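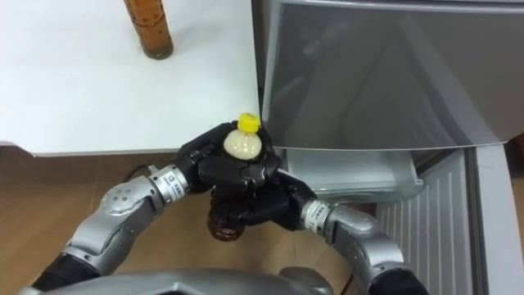 The reed organ is mostly a box that has to hold air, and almost every fault a technician meets in one comes down to a glue joint that no longer seals. Liquid hide glue has been sold to the trade as an answer for decades. It needs no pot and no thermometer, and it stays open long enough to stretch cloth over a bellows board without hurry. It also has to be handled as a liquid. A full plastic bottle should be taken in both hands just under the shoulder, with the yellow cap up, and set down before the cap is loosened. A squeezed bottle over an open reed pan can ruin an afternoon, and glue that gets into a reed cell has to come out before the reed will speak again.

Siiri Lahtinen runs the reed bench at Rodotstead, where the shop log covers 317 instruments. Most are suction organs with rubber cloth over thin board. Her log records the adhesive used at each joint and whether the joint passed a leak test when the instrument next came in. Of the 2,207 joints entered so far, the hinge edges of the exhausters fail first. The reservoir seams come second. The adhesive matters less than the state of the wood beneath it.

"People scrape until it looks clean," Lahtinen says. "Old rubber leaves a skin you can't see. Wet it. If the water beads, keep scraping."

The case against liquid hide glue is mainly one of age. The additives that keep it fluid at room temperature also keep it slightly soft, and old stock may never harden fully. Aatos Eskola, who restores organs for the Selonska collection, puts a drop from every new bottle on scrap maple and leaves it overnight. If it takes a thumbnail the next morning, the bottle is thrown away. He still uses hot glue on the reservoir and keeps the liquid for valve facings and felt.

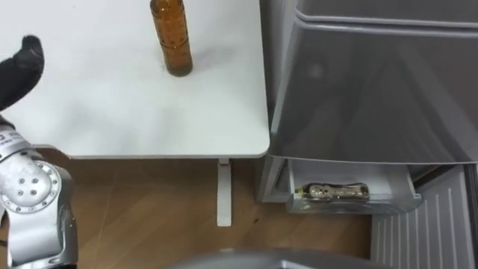 Amber glass bottle on a white worktop.

Humidity is the second variable. Both kinds of hide glue weaken in damp air, and a church that is heated only on Sunday moves through a wide range every week. Regula Frei measured the inside of one case through a winter and found readings above 70 percent on most mornings. She now seals the raw edges of the boards with thin shellac before covering, but leaves the glue line bare. Shellac on the glue line blocks the glue from the wood, and the cloth will peel off in one piece.

Synthetic glues do hold in those conditions. White glue is strong, cheap and sold everywhere, and Lucienne Le Goff spends much of her time removing it. Her objection is that the next person has to cut the joint apart. Hide glue lets go with warm water and a palette knife. At the Zinier workshop she allows white glue only on parts that will be replaced outright, such as pedal webbing.

Clamping is simple. Cloth needs even contact, so a flat caul with waxed paper does more than a row of spring clamps. Leave the exhausters closed until the glue has set, then fold them slowly by hand — 9 or 10 times — before fitting the springs. Test the suction with the reeds out. A reservoir that closes again in a few seconds has a leak large enough to find with a strip of tissue. Smaller leaks show up first at the corners.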